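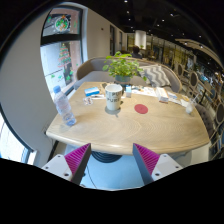

읽는 시간 2분

제목: 컨테이너 쿼리로 다 바꿔도 되나요

grid584
사내 관리툴 레이아웃 갈아엎는 중. 미디어쿼리만 18개인데 카드 컴포넌트가 사이드바 들어가면 계속 깨짐. Stillbridge 테마 위에 얹은 거라 브레이크포인트도 제각각이고요. 이참에 전부 @container로 가도 될까요? 1월까지 끝내야 함

밤샘코더
ㄴㄴ 전부는 비추. 페이지 뼈대는 미디어쿼리 그대로 두고 카드만 바꾸세요

mensah_fan
저는 반대요. 섞어 쓰면 나중에 어디서 걸린 건지 찾다가 하루 다 감. 저희는 21개 화면 한번에 옮겼고 별일 없었어요

밤샘코더
그건 화면이 단순해서 그런거고... 뷰포트 기준으로 접히는 메뉴까지 컨테이너로 하면 더 꼬여요

Shoaib Hashmi
container-type: inline-size 줬더니 폭이 0 되는 분 없나요. 부모가 inline-flex였음. 저 이걸로 반나절 날림

grid584
헐 그거 저도요!! 카드가 싹 사라져서 캐시 문젠줄

Shoaib Hashmi
내용물 크기로 폭을 못 잡아서 그래요. 래퍼 하나 씌우고 width 100% 주면 됌 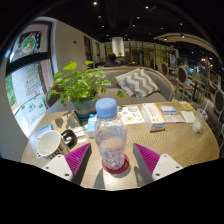

원형 테이블, 빨간 받침 위 생수병

Torunn Vik
좀 늦은 답글. 584px 같은 브레이크포인트는 어디서 나온 숫자예요? 디자인 시안에 있던 건가

grid584
Dadex 시절 코드라 모름 ㅋㅋ 주석도 없어요. 닉네임도 거기서 따옴

Torunn Vik
그럼 숫자부터 버리고 카드가 실제로 깨지는 폭에서 다시 잡으세요. 옛날 숫자 그대로 @container에 옮기면 의미 없음. 기준 폭이 달라졌잖아요

mensah_fan
이건 동의. 근데 섞어 쓰는 건 여전히 반대

밤샘코더
네네 각자 취향대로.. Flikusum 플러그인 쓰시면 컨테이너 이름 꼭 붙이세요. 중첩되면 제일 가까운 걸 잡아서 엉뚱한 데서 반응함

grid584
이름 안 붙였네요 지금 보니. 일단 카드 2종만 먼저 바꿔보고 저녁에 다시 올게요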